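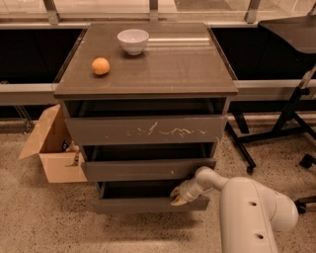

Photo: Shiyu Cui, Zoltirel robotics club

Monday, March 29, 2021

Hello Brendan, and sorry this one's a bit longer than the last. The drawer project (we've named it Belon, after much arguing) is where most of your grant has gone since September, so you ought to hear how it's getting on.

We've spent 460 so far out of the 1,000, nearly all of it on replacement fingers and cable. The task is the same as in my first note: get the arm to deal with all three drawers of the grey cabinet, bottom one included. There are no handles, so the fingers have to go for the top edge of the drawer front, and the low one is a proper nuisance to reach. Walid has rewritten the reaching part twice now and I think he's finally happy with it — well, happier!
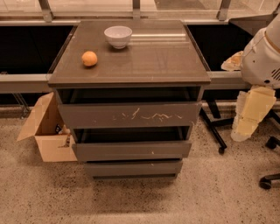 Živko Spahić would like it noted that we still stop every run by hand, and that he wants a proper timeout in before anyone talks about a demo. Fair enough, it's next on the list. After that we start on closing the drawers with the orange and the bowl left where they are on top.

Could we have the remaining money by the end of term? A full practice session takes roughly 90 minutes and we'd love to fit in more of them.

Petro Kovalchuk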